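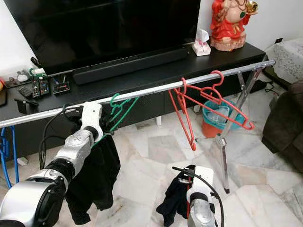 July, Villa site, entry 14. Rules for garment hanging, second pass. The draft Cosimo sent over from Vustside covers single-arm work well enough and says almost nothing on what the second arm may do while the first is at the rail. That gap has to be closed before the procedure goes to Valutville. At the rail the left gripper has the green hanger with its hook on the bar and a black garment hanging off it, while the right gripper is already holding a red hanger and a black cloth item lower down. The draft has no name for that state. I am calling it "loaded overlap" below: both grippers holding, one of them in contact with fixed furniture.

Proposed rule 3.1. In loaded overlap only one arm moves at a time. The arm in contact with the rail has priority until it has released and backed off. The other arm holds position. Small corrections at the wrist count as movement.

Proposed rule 3.2. Contact with the rail is declared by the operator out loud ("on the bar") and again on release ("off the bar"). Hiwot wants this logged by key press instead, because voice is not recorded at Bavavthorpe. Fine with me if the key is on the left side of the pad and nowhere near the stop. Open.

Proposed rule 3.3. Release is permitted only when the hook is over the bar and the load has been transferred. Test for transfer: lower 3 mm, watch the wrist force reading, and if it does not drop, the hanger is still being carried by the gripper. Do not open. Raise, reseat, repeat. Three attempts, then stop the episode and mark it R (reset). No fourth attempt. People always want a fourth attempt.

Proposed rule 3.4. Downward force on the rail. The stand has thin legs on hard tile and we have no rating for it. Cosimo suggests 7 N above the weight of the garment as the working limit. I would accept this as a starting value and have it in the table as provisional. The limit has to apply at the bar and the controller only reports at the wrist, so the offset for the gripper needs to be subtracted first. The draft does not mention the offset at all. Added as a note to 3.4.

Cloth and cables. The external cables loop around the gripper on the working side. Long garments hang in the same space. Current text says "keep fabric clear of cables," which can't be checked by anyone. Replacement wording:

"Before each approach to the rail the operator confirms that no fabric lies between a cable and the arm. If fabric enters a cable loop, stop both arms. Clear by hand with motion disabled."

Hiwot read this and asked who clears by hand when the operator is alone. The operator does, after disabling motion, and that should be written down too. Added.

Household surroundings. Section 5 of the draft assumes a bench with a taped boundary. In a furnished room the boundary is a TV cabinet behind the rail with a screen on it, and tape on someone's floor is not going to happen. I would replace the taped boundary with a set keep-out plane in front of the nearest fixed furniture, 100 mm clearance, checked at the start of every session with the arm at slow speed. Moving the rail voids the check. So does anyone leaning on it.

Breakables. Draft says "remove fragile items where practical." Change to: list anything fragile within reach of either arm, then either move it with the householder's agreement or reduce reach so that it is outside. One of the two must be ticked. "Where practical" comes out.

Hanger color. Bavavthorpe uses color as a label in their task sheets (green for tops, red for bottoms). We do not. Whichever way it goes, the standard should say color carries no meaning unless the task sheet states one. Otherwise the annotations from the two sites can't be merged. One line in section 2.

Empty hangers on the rail: leave them where they are or take them off between episodes? Draft is silent. My view is leave them, including tilted ones, and forbid straightening during an episode unless the task sheet asks for it. Cosimo disagrees, says a tilted hanger next to the placement spot is a snag hazard. He is right about the hazard. Possible compromise: minimum gap to the next hanger, measured before approach. Needs a number. Not guessing one tonight.

To do
Send 3.1 to 3.4 to Hiwot for wording.
Ask Cosimo where the 7 N comes from.
Gripper offset, both sides, measure again with a hanger held.
Define "episode" in section 1. It is used in four sections and defined in none.
Check whether R is already taken as a code at Valutville.

18:40, addendum. Hiwot called about 3.1. Her objection is that holding the free arm still with a garment in it lets the fabric swing into the other arm's path. Agreed that the free arm should be parked low and away before the approach starts. Goes in as 3.0, renumber later.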